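About Grelex

By Geum-ok Yang
August 10, 2019

Grelex writes working rules for people who record everyday hand tasks for robot training. We started with one client, Ukach, and a rule sheet that fit on 2 pages. The current handbook has 31 rules and is used at more than 100 desks, most of them in people's homes.

Our rules cover the person first. Sleeves stay clear of the hands. Breaks are paid. Anyone may stop a session and ask for it to be deleted. Mail, bank cards and family photos are put away before work starts.

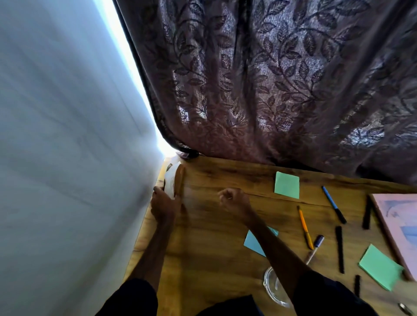
The second part covers the task itself. Work at your normal speed. Use both hands if you would normally use both. If you drop something, pick it up and go on. We don't ask for a retake, and we ask our clients not to either. Small things such as pens and tape get the same care as large ones, and a robot that will share a desk with people has to handle them safely. 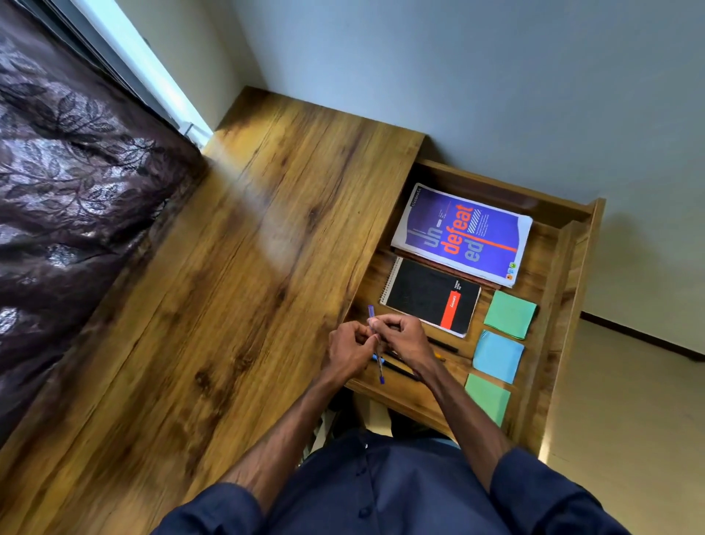 Desk work with the drawer open: pens, notebooks and sticky notes.

Reviewers check each session against the handbook and write down the number of any rule that was missed. The worker gets a copy. Disputes go to a second reviewer who has not seen the first report.

We revise the handbook every October. Comments from workers are read before comments from clients.

Related
The Ross checklist for shared workspaces
Orkar: storing and deleting recordings
Handbook changes by rule number

Last updated by the Grelex handbook desk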